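The shop of Mr. Jakubowski closed at five, but the light in the back room stayed on until Hanna had finished with the blocks. She had promised him this on Sunday, on the telephone, and she did not like to promise a thing and then do it badly.

"You have only to put them in order," he had said. "The children from Witer come in the morning. They want to see all the shapes together."

He had not said which order. Hanna took the pale wooden board down from its nail, wiped it with her sleeve, and laid it on the blue table with the holes. Then she opened the cardboard box and took out the blocks, one after another, and held each of them for a moment in her hand.

Thắng Lương came in with two cups of tea. He was the son of the tailor from upstairs, 26 years old, and he repaired the radios which people left in the shop and sometimes forgot. He put one cup on the shelf, far from her elbow.

"By color," he said, looking over her shoulder.

"By color I tried already. Then the stars are separated from each other."

"Do the stars need to be together?"

Hanna did not answer. Her brother Ksawery had owned such a set when they were small, in the house in Skamora. In his game every block was a person in a village. The heart was the baker's wife. The two cylinders were policemen, and they were always standing at the wrong place when something was stolen. The small star was the thief. Ksawery made the voices of all of them, and at night he put the thief under his pillow so that the policemen could not find him.

She moved the green star to the corner, as far as possible from everybody. She put the red cylinder near it, and the green cylinder farther along.

"Now he is guarded," she said.

"Who is guarded?"

"The green one. He steals."

Thắng drank his tea and looked at the board seriously — this was a thing she liked in him, that he could look at anything seriously.

"And what did he steal?"

"It was different each time. Once a cow. Once the bell from the church. My brother was five, he had no feeling for what is heavy." 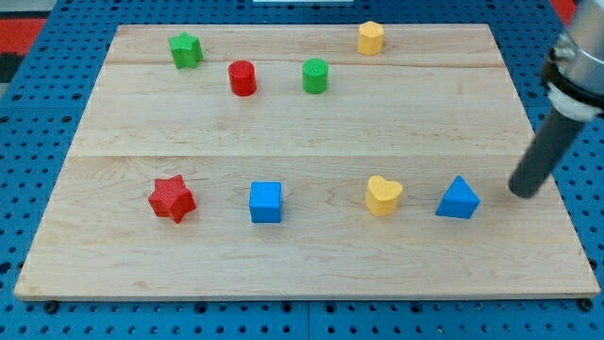
*Vol. 2, No. 5 · page 30*

"The yellow one at the back," Thắng said after a while. "With the six sides. Who is he?"

Hanna had to think. It was long ago that somebody had asked her about the village, and she was surprised how much of it was still there, like furniture in a dark room, which you do not see but you walk around it.

"She is the judge," she said. "Mrs. Astik. She lives alone behind the others and she does not hear well. For this reason the thief is never punished. He explains everything very quietly, and she nods."

"And the big star?"

"That one was mine. Ksawery gave me only one person in the whole game." She touched the red star with her finger. The surface was rough. "He was a traveler, and he came with news from other places. But I did not know any news, I was younger than Ksawery. So I always said that in the other places it was raining."

Thắng laughed. He had a short laugh, and he stopped it quickly, because she was not laughing.

"Where is your brother now?" he asked.

"In the north. He works on the ships. He writes in January, for my birthday, but my birthday is in March." She turned the blue cube a little, so it stood straight, and then she turned it back. "The cube was the post office. I forgot that. He had a post office, and still he learned nothing from it."

Upstairs the sewing machine of Mr. Lương began and stopped again. Hanna drank her tea, which was already too cold, and considered the board. The children would take everything apart in the morning, and a teacher would ask them the names of the shapes, and they would call out cube and heart and star. That was correct also.

"Leave it so," said Thắng. "It looks good."

"It is not in any order."

"You told me the order. I remember all of it, except for the cow."

She put the lid on the empty box and looked for her coat. At the door she came back, picked up the green star, and put it in her pocket.

"Only for the night," she said, and switched off the light.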